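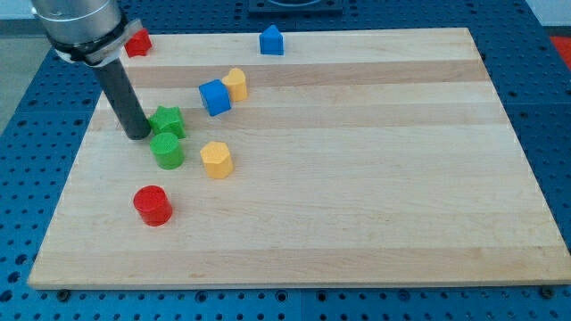
Colored blocks on the maple board.

July 2023 - 2 min read

Desard mini projector, bench notes. Lamp hours at start: 728. Fan noise up since the Skostarar firmware went on. Throw set to 2000 mm, keystone off. Focus drifts toward the left corner after 12 minutes, then holds. Swapped the Dunne supply for the Amcombe one - no change in drift. HDMI handshake failed twice on the long cable. Repeat with the short one. Recheck lamp hours in September.

2 comments | 13 shares

Same drift on my unit, left side only.

Which firmware build?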